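Slow buses talk, speaker notes
Todor Grgić
June 9, 2025

(Wait for the lights. Say hi. Ask who came in by bus, and be nice to them.)

OK, so I want to start with the night bus from Plorska to Drudolik, because I rode it in May and I'm still a little in love with it. It's 209 kilometers. The timetable gives it five hours and we took closer to seven, and I was happy for at least six of those!

First thing, tickets. You can't buy them online. You go to the Nikzad kiosk behind the station, the green one, and you pay cash. Mine was 114 in the local money, plus 2 for the bag under the bus. Keep the little bag stub. The driver does want it back at the other end, and he will stand there in the rain while you go through every pocket you own (ask me how I know).

(Pause here, people usually have a ticket story. Take one, two at most.)

Seats. The numbers on the ticket mean nothing until somebody's grandmother decides they do, so sit where you like and be ready to move. I like the right side going out, about four rows back. You get the river for the first hour and the heater isn't cooking your ankles. The left side gets the sunrise, if you're awake for it. I wasn't.

Then the stop at Bruda. This is the part I really want to talk about. Guidebooks give Bruda one line, something like "change here for the coast," and everybody stays in their seat. Get off! There's a bakery that opens at three in the morning for the drivers, and they'll sell to anyone. Cheese pie, plum pie, tea so sweet your teeth hum. I ate standing up next to a man who was moving a beehive to his sister's place, and we talked for twenty minutes with maybe thirty words in common.
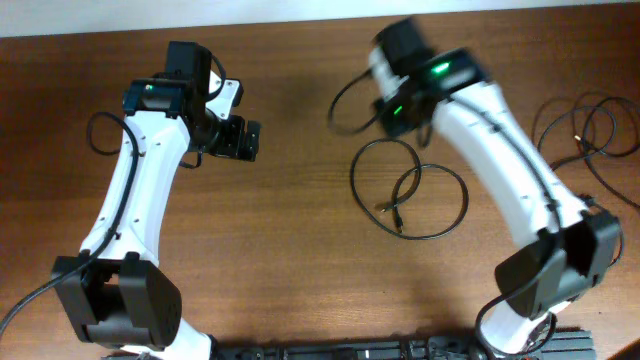
Two arms over a wooden tabletop.

(Next slide. Drink some water, you always forget.)

Money for the whole trip. I had 300 in my pocket when I left Plorska and I got to Drudolik with enough for a room and breakfast. Bring small bills. The bakery can't break a big one at that hour and the kiosk just won't.

Things I'd do differently. Warmer socks. A real pillow, because the blow-up one squeaks and you make enemies. And I'd stay a night in Bruda on the way back, there's a guesthouse over the pharmacy and I only saw the sign from the window.

(If we're running late, skip the border story. If we're not, tell it, but the short version.)

Questions now. Somebody will ask if it's safe. I felt fine, I slept, my bag was there in the morning. Somebody will ask about toilets too: one stop, Bruda, bring coins.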